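Hard Cases: Your Questions, My Answers

I get a lot of email about hard-shell cases. I've been buying, packing, dropping and reselling them for years, first for my own recording gear and then for everybody else's, and the same questions keep coming back. So I put them all on one page! If yours isn't covered, write to me and I'll add it (Lakshmi Iyer reads the inbox too, and she's faster than I am).

Do I really need a hard case? My padded bag has been fine.

Then keep the padded bag! I mean it. If your stuff rides on your lap or in the front seat, soft is lighter and easier to shove under a chair. I switched when I started checking gear on flights and stacking it in the back of a van with other people's things. A bag does nothing when somebody sets an amp on top of it.

What size should I get?

Measure what's going in, then add room for foam on every side. Most people buy too big. They picture all the gear they might own someday, and then they're hauling a suitcase with one small mixer sliding around in it. If you're stuck between two sizes and you fly a lot, go smaller, and check your airline's limits first, the outside measurements and not the inside ones. I got caught by that at the counter once and had to repack on the floor.

Pick-and-pluck foam or dividers?

Foam if the contents never change. Dividers if they do. I ruined my first sheet of pluck foam by tearing out squares before I'd laid everything down, so please, lay it all out first, leave it overnight, and look again in the morning. Keep a good thick wall between items. Thin walls flop over and split, and then you're gluing foam at midnight. (Samer Najjar swears by an electric carving knife for cutting solid foam. I've tried it and he's right, it's lovely.)

Where should I work on it?

On a table, with nothing else on it. I used to pack on the bed and I'd lose screws in the blanket every time. You want a flat surface big enough for the case, where it won't tip while you fiddle with it. I turn mine so the handle is facing the same way every time, and I always load the heavy things on the hinge side... or I did, until Rima Haddad pointed out that when you carry the case by its handle, the hinge side is the top.

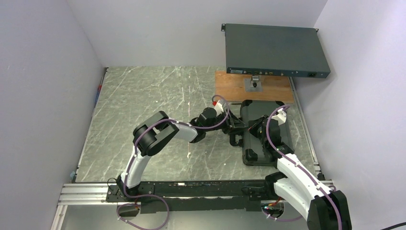 So now the heavy things go near the handle and sit low when I'm carrying it. The difference is huge, my wrist noticed right away. Just make sure the foam under them is the firm kind, or they'll slowly sink a hole in it.

The lid won't close. Can I just lean on it?

Nope! If you have to lean on it, something is sitting too high, and whatever it is will take all that pressure for the whole trip. Open it up, find the tall thing, and lay it down or cut its pocket deeper. The lid foam should touch your gear and press on it a little.

How do I clean one?

Dish soap, warm water, a soft rag. Take the foam out first and vacuum it separately. For sticker goo I use a little cooking oil, leave it for 10 minutes, then wash it off with the soap. Skip anything with acetone in it - I turned a corner of my favorite case cloudy that way and it never came back.

My case smells weird. Help?

It's nearly always the foam. Leave the case open somewhere airy for a couple of days. If that doesn't do it, replace the foam, and don't ever store it latched when there's any damp inside. I toss in a few silica packets now and they live in there full time.

Do you sell the ones you write about?

Sometimes. When I've got extras they go up on the Mascombe swap board, usually in May when I clear out the garage. I don't ship foam by itself, sorry, the box costs more than the foam does.

Page last updated January 2, 2020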